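Section 4. Laying Out and Clearing the Shared Table

Applies to the Gusteo picnic set (trays, cups, forks) used on the wooden tables. Revised 2025-08-18 by Delwyn Pirihi.

The Gusteo leaflet says the set "lays itself out." I have yet to see it do so. Use the steps below.

4.1 Before you start

1. Wipe the table along the grain with a damp cloth and dry it. The leaflet says any spray will do. Samer Hakim tried the Plornis citrus one in February and left a dull patch, so stick to water.
2. Move plants to the side of the table. Trailing stems catch on tray rims.
3. Check each tray for cracks. The claim of 4,000 washes is the maker's, and we haven't tested it.

4.2 Laying out

4. Set the red piece down first, flat on the wood.
5. Lay the green one so that it overlaps the red. A small overlap saves room. A big one tips as soon as anything heavy goes on it.
6. Stand the cup upright on a flat part of the tray, clear of the overlap.
7. Put the fork on the table beside the dishes, with the tines toward them. 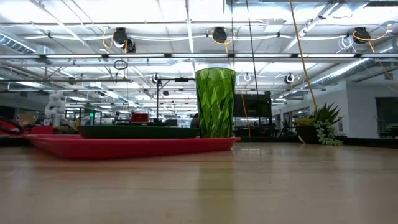 Tall green cup on the red tray, dark green tray behind. 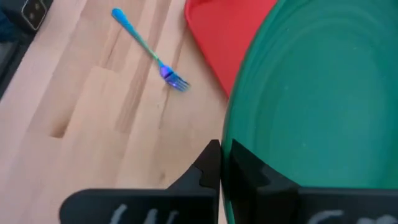
Rainbow-finish fork on the bare wood, tines toward the green dish.

Can the cups be stacked inside each other when they're put away?
Up to three at a time, and only when fully dry. The leaflet allows 12, but a stack that high sticks, and prying it apart is how we lost two from the first box.

Note: The box lists 66 pieces. Count them against the card in the lid before you sign for a set. Replacements are ordered from Skolum under part number 493, whatever color you need, and they will send red unless you write the color on the form.

4.3 Clearing

8. Take the forks away first and wash them by hand with a soft sponge. "Scratch-proof" is printed on the sleeve. Keep scouring pads away from them anyway.
9. Empty the cups before lifting a tray. Carrying a tray with full cups on it is shown on the leaflet's cover and is a bad idea.
10. Lift the top tray straight up. Dragging it marks the one underneath.
11. Dry everything with a towel. Water sits under the raised rims for hours if you leave it to drain.

Caution: Do not put hot pans on the trays. The Hijazi cork mats are in the second drawer. They slide a little on a damp table, whatever the label says about grip.

4.4 Storage

12. Trays go in flat, largest at the bottom.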